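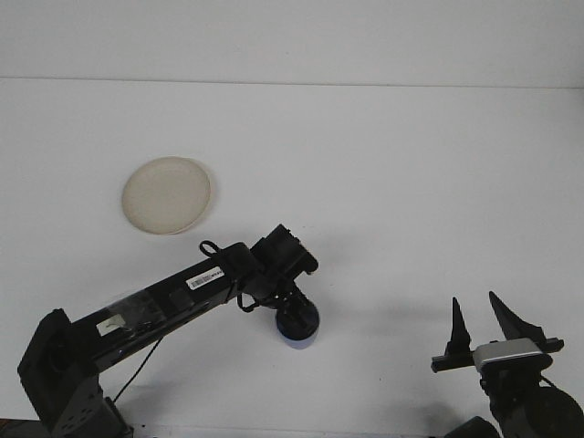 드룰템홀름, 급식용 접시 수거·재사용 사업 9개 학교로 확대

드룰템홀름시는 6월 9일 관내 학교 급식실에서 쓰는 접시를 공동으로 세척하고 다시 공급하는 사업의 대상 학교를 5곳에서 15곳으로 늘린다고 밝혔다. 새로 참여하는 학교에는 여름방학이 끝나는 대로 접시가 공급된다.

사업 운영은 식기 세척 전문업체 스코스트포르트(Skostport)가 맡는다. 업체는 매일 오후 각 학교에서 사용한 접시를 거두어 플루스데일 세척장으로 옮기고, 다음 날 급식 시작 전까지 돌려준다. 세척장은 지난 5월 건조 설비를 교체했으며 현재 직원 39명이 근무하고 있다.

그동안 일회용 접시를 써 온 학교는 별도의 세척 시설을 설치하지 않아도 참여할 수 있다. 이가 빠지거나 금이 간 접시는 세척장에서 골라내 새것으로 바꾸며, 교체 비용은 운영업체가 부담한다. 계약 기간은 36개월이고 학교별 이용료는 급식 인원에 따라 정해진다.

스코스트포르트의 스와보미르 크비아트코프스키 운영본부장은 "학교마다 급식 시간이 달라 수거 순서를 짜는 데 시간이 가장 많이 걸렸다"며 "신규 학교는 개학 전에 시험 운행을 마칠 계획"이라고 말했다.

시는 자비츠카 거리에 있는 교육지원센터에서 급식 담당자를 대상으로 설명회를 연다. 접시 보관 방법과 수거함 사용법, 파손 신고 절차를 안내하며 참석을 원하는 학교는 센터에 전화로 신청하면 된다.

문의: 드룰템홀름시 교육지원센터 급식팀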